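The Sweater on the Bed
Folding knits well takes two minutes and a flat surface. Most of us have been doing it badly for years.

Zorica Dimitriou has a folding table in her workroom and doesn't use it. When she has a pile of sweaters to put away she carries them to the bedroom, drops them on the bed and stands at the side of the mattress until the job is finished. She has repaired knitwear in Clivholm for most of her working life, and she says the bed is where people should learn.

"A table is too small and usually too high," she says. "You end up with a sleeve hanging over the side, and the sleeve pulls on the shoulder. On a bed you can spread the whole thing out and walk away from it if the phone rings."

November is her busy month. Sweaters come out of drawers and closets, and their owners find what a summer of bad storage has done. Moths get the blame for most of it. Dimitriou says a good share of what crosses her counter has never met a moth. The shoulders have been pushed into points by wire hangers, or the body has grown longer than it was, or there is a hard crease across the chest that won't come out with wearing.

All three come from the same place. A knit is a row of loops hanging from another row of loops, and it gives in whatever direction it's pulled. Put a heavy sweater on a hanger and its own weight does the pulling all day. Woven shirts can take that. A chunky pullover can't, and a wet one is worse.

So knits get folded. The question is how, and there are more opinions on this than you might expect.

Sibel Kahraman runs the laundry room at the Fahy, a small residential hotel in Wollutach where some guests stay through the winter. She folds for other people every day and has settled on a method that she teaches to new staff on their first morning. Lay the sweater face down. Smooth it from the middle out with flat hands, without tugging at the hem. Bring one side in toward the center, with the sleeve, and then turn the sleeve back so it runs down the length of the body. Do the same on the other side. Then fold up from the bottom, once for a thick sweater and twice for a thin one.

The last step is where she and Dimitriou part ways. Kahraman likes a tight, square packet that will stand up in a drawer with its fold facing the ceiling. Guests can see every sweater they own and pull one out without wrecking the rest. Dimitriou prefers a loose fold, laid flat, with the thickest pieces at the bottom. She thinks the upright packet puts too much strain on the fold, especially in wool.

"If you wear it every week, do what you like," she says. "If it's going to sit there until next winter, leave it some air."

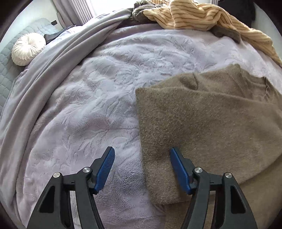

What's under the sweater matters too. A smooth cotton bedspread lets a knit slide around, so that you straighten one side and the other side moves. A plush blanket holds it. The short pile catches the yarn just enough to keep a sleeve where you put it, and Kahraman keeps one spread over her sorting bench for that reason. The drawback is lint. Plush sheds, particularly when it's new, and a brushed or fuzzy knit will pick up everything it's given. Wash a new blanket a couple of times before you fold dark wool on it, or turn it over if the underside is smoother.

Collars need a moment of their own. A ribbed collar is the first thing to lose its shape and the part people look at most. Kahraman's packets leave the collar on top, where nothing presses on it. Tall roll necks get folded down once, toward the back, before the sides come in. Dimitriou goes further and tucks a rolled cotton handkerchief inside the neck of anything she cares about.

Then there is the matter of clean. Both women are firm that a worn sweater shouldn't go into long storage, even if it looks fine. It doesn't have to be washed after every wearing, though. Spreading it out on the bed for an evening, away from the radiator, is enough for a sweater that will be worn again on Thursday. Dimitriou uses that time to check the elbows and cuffs. A loose thread found early can be drawn through to the inside with a blunt needle. Left alone, it tends to find a doorknob.

As for where the folded pile goes, a shelf is better than a deep drawer, and a drawer is better than a box. Plillard, the Clivholm housewares shop, sells canvas bins that fit a standard closet shelf, and Dimitriou has a few of them at home. Eight sweaters to a bin is her limit for ordinary weights. Past that, the one at the bottom comes out with the pattern of its own fold pressed into it.

She takes everything out once in the middle of the season, refolds it along different lines and puts it back in a different order. It fills most of an evening. She does it with the radio on, and the cat is kept out of the bedroom until she's done.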